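Subject: Re: [semden-swap] Rules for the spring toy swap, again

Arash Fallahi wrote on 28th April:

> Before we open the hall in May, can we please settle the one-in, one-out question? Last fall I came with a bag of good wooden trains and left with a jigsaw of a lighthouse, missing most of the lighthouse. I also think we need a price list of some kind. And who decided that books count as half a toy?
>
> Arash

Arash, I decided that books count as half a toy. I did it at 6 in the morning with a cold, and it has been law ever since, which should tell you how most of our rules got made.

I've read all the replies so far, including the long one with the footnotes. Let me try to put down what I think we agree on, and then everyone can write back and say we don't.

### One in, one out

I'm for dropping it. It made sense when we were a few families from Claner Street trading out of car trunks. Now people bring a whole attic. If you bring a box and want one doll, take the doll. If you bring one doll and want a box, we'll look at you for a while and then probably let you have the box, as it means less to haul to the thrift store in Redton at the end.

The token scheme was tried. We printed 373 tokens and got 126 back. My own kids were using them as money in a bakery under the stairs well into the winter, and the bakery was better run than the swap.

### Price list

No. I sat through the meeting where we tried to work out what a farm set is worth in dinosaurs. I would sooner hand the whole thing over to the dinosaurs.

### Sorting tables

The fight about sorting by age versus sorting by type has gone on long enough. I vote by type, with a separate table for anything small enough to go up a nose. "Ages 3 and up" has never stopped anybody on this list, or their children.

What doesn't work is the mixed table. Toys go down next to whatever else came out of the kitchen that morning, and by noon you can't find a thing.

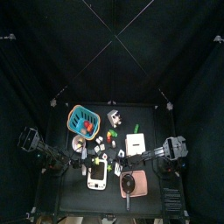

### Puzzles and games

Arash's lighthouse is a fair complaint. My proposal:

- Puzzles get counted at home by the person giving them away. A 24-piece puzzle takes two minutes. If it's a thousand pieces, do what your conscience can stand.
- Missing pieces get written on the lid, in marker, large.
- Board games with no rules inside are fine. Most of us never read them.
- Nothing that plays a song unless it also has an off switch. I will be testing these at the door.

### Who's doing what

The Arabzadeh bakery has said yes to coffee again, and has asked that we return the urn this time. I can open up and do the first hour. I need two people for the end, when it rains and everyone remembers an appointment.

Stuffed animals: washed, please. Last year's bear was not washed. Those who met the bear will know.

Books stay at half a toy until somebody brings me a better number. Arash, if you want the trains back, I know which house they went to, and I'm told the boy sleeps with the engine. You may have to settle for visiting.

See you in the hall, and bring your own tape.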